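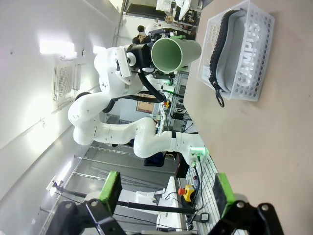 Aušra Sakalauskas would like the second arm to be bought before April, and she repeated this twice at the planning meeting in Stedstead. In her opinion one arm is enough for showing visitors but too little for daily work, and the waiting list at the bench proves it.

The workshop in Stultton received its budget for the new year in January 2019. The equipment part is larger than last year, but it must cover grippers, spare finger pads, safety stops and one more controller. Two suppliers, Rieger and Cudel, have sent offers. Rieger gives the lower price for the arm alone. Cudel asks more, but the offer includes training for 3 people and service for 18 months.

Deividas Priedītis prepared the comparison. He writes that the price of the arm is the easy part of the calculation. The smaller items are ordered one by one during the year, and at the end they make a big sum. Last year the workshop spent 1356 euros only on cables, screws and replacement pads, and this amount was not in any plan. 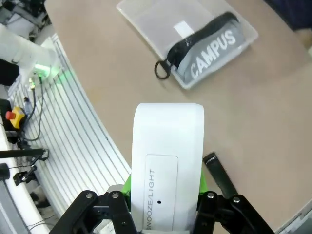

For this reason the new plan has a separate line for small parts, and it will be checked every quarter. A second line is kept for ordinary household objects, which the arms pick up and put down in the handling tests. These cost little, but they wear out and have to be bought again.

Delivery time is also a question. Rieger promises 14 weeks from the order. Cudel did not yet confirm a date, and Priedītis has asked for it in writing. If the answer is longer than Rieger's, the workshop may rent an arm for the spring and move the purchase to the autumn. Sakalauskas does not support renting, as the rent would be paid from the same money.

Both offers can be read at the office in Stultton. Comments on the list of small parts should be sent to Deividas Priedītis before the order is signed.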